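Buchanan play room, walk-thru checklist
Unit 39, June, start 4:40 pm
Checked by: Callum McIver
Copy to: Ruairi Sutherland, Ornedbridge office

1. Door and latch - OK. Closes by itself, bit slow.
2. Outlet covers - one missing behind bookcase. Replaced from the kit.
3. Bookcase wall strap - OK, tightend.
4. Window cord - FAIL. Hangs too low. Cleat ordered from Eltov, ref 2507.
5. Floor mat edges - curling by the door. Tape for now.
6. Fabric-lined box, teddy bear lining - see comments.

Comments on 6: go over the lining by hand, all seams, esp. where wall meets floor. No loose threads longer than a finger. Small parts come out before under-3s group. Lace hearts are only print, nothing to pull off, leave it.
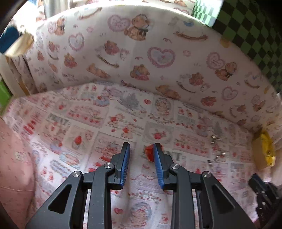 Item 6. Patchwork floor cloth, bear print back wall, small red-orange piece on the floor cloth.

Small piece: take out, try in the choke tube, bin it if it fits. Wood strip on the side, run a hand down for splinters. Cloths over the rim get folded and put away, not left hanging. Lining wash at 40, no softner.

7. Toy shelf - OK. Heavy stuff on bottom.
8. First aid kit - wipes low, rest fine.
9. Smoke alarm - tested, OK.

Open: 4, 5, 6. Ruairi to sign off 6 once lining is back on. Recheck cord when cleat comes in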